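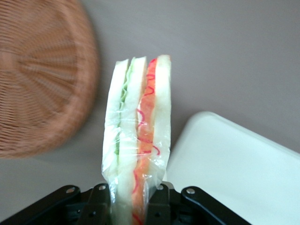

The woman who runs the lunch counter at Melham station starts work at 4 in the morning, and by the time the first train for Morcombe pulls out she has usually been on her feet for two hours. She has had the lease for five years. Before that she worked in the office of a flooring company and made sandwiches for nobody but her kids.

"I didn't have a plan," she says. "The old kiosk had been shut all winter and I walked past it every day. In the end I rang the number on the door."

The number belonged to Bider, the property firm that looks after the small shops along the line. They offered her a short lease at a low rent for the first year. She signed it in September, which she now thinks was a mistake, as the weather turned a few weeks later and people stopped wanting to stand about on the platform.

"I'd tell anyone to start in spring. You need the warm months to get people into the habit."

Her first menu had 14 fillings on it. She cut it to six after a couple of months. Egg and lettuce has outsold everything else since the day she opened, followed by ham and mustard. Chicken does well until the end of the week and then drops away, and she has never worked out why.

The bread comes from Mnguni, a family bakery on the other side of the river. It arrives sliced. She tried two other suppliers when the price of flour went up and went back both times.

"One was cheaper but it tore when you buttered it. The other was lovely bread, really lovely, but the crust was too hard for the older customers. They told me so, too."

She keeps her figures in a school exercise book. Her best week so far was the one when the buses were off and everybody had to take the train. She sold 1,589 items that week, counting drinks, and ran out of cups. Her worst day, in a snowstorm, brought in $141. The power bill took most of it.

Prices are the part of the job she likes least. She put everything up by 25 cents last year and worried about it for a month beforehand. A few regulars grumbled. One man switched to bringing his lunch from home, then came back before the month was out and didn't mention it.

Asked what takes up the most time, she doesn't say the cooking. It is the washing up, and after that the ordering. She does the orders at the kitchen table in the evening, with the radio on, and tries to be in bed by half past eight.

"My friends have given up asking me to dinner," she says. "They ask me to lunch now -- and I'm working then as well."

The lease comes up for renewal next year. Bider has offered her the empty unit beside the ticket office, with room for a few tables. She has measured it twice and is still thinking about it. The sink is in the wrong place, she says, and moving it would cost more than the tables.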